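Hallness lab sets its equipment budget for the coming year

4 September 2025

The robotics teaching lab at Hallness has settled its equipment plan for the coming year, and the two-arm benches come out very well indeed. Four more are on the list, along with spare grippers, cables and a proper shelf of practice objects.

Lab manager Ilgın Karabulut spent most of August comparing quotes from Sunico and Barredo. She wanted every price to include mounting hardware and a second set of fingers – the parts that wear out first and get forgotten in a first-year budget. 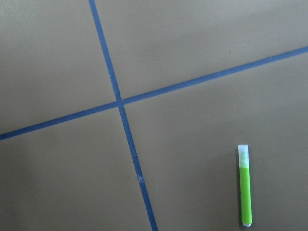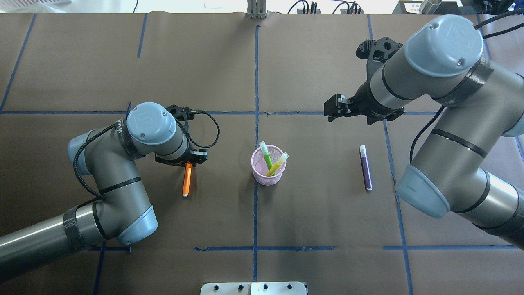
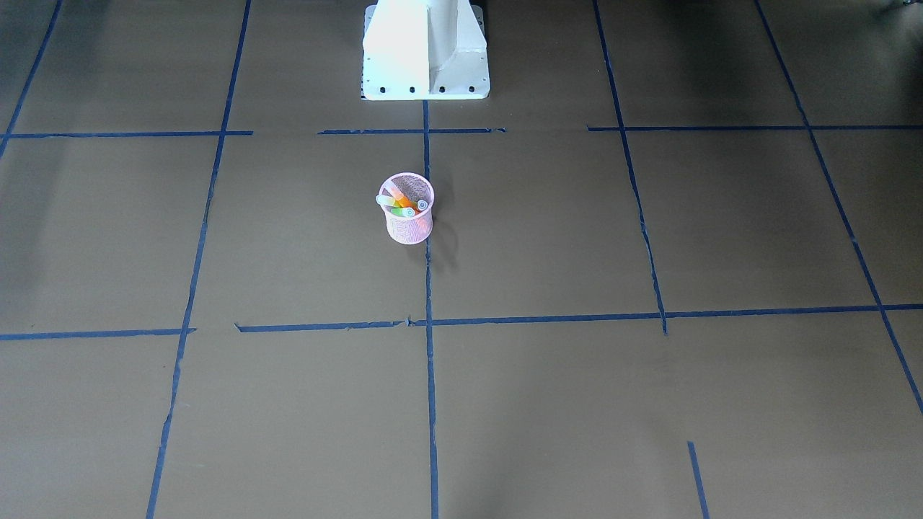
Marker work on the taped grid at Hallness. The pink mesh cup appears in the second and third views.

The cheapest line in the plan may be the most fun. Karabulut has put down $100 for markers, mesh cups and blue tape, and another $700 for cables and connectors. "You can learn so much with a pen cup and a few highlighters," she said. "I'd love for every student to get a turn at this before the end of the first term!"

Orders for the arms go out first, through the regional supplier Stistum. Camera mounts will wait until the benches are in place and the lab knows how much table space is left. Student groups can send requests for small items to the lab office, room 3254.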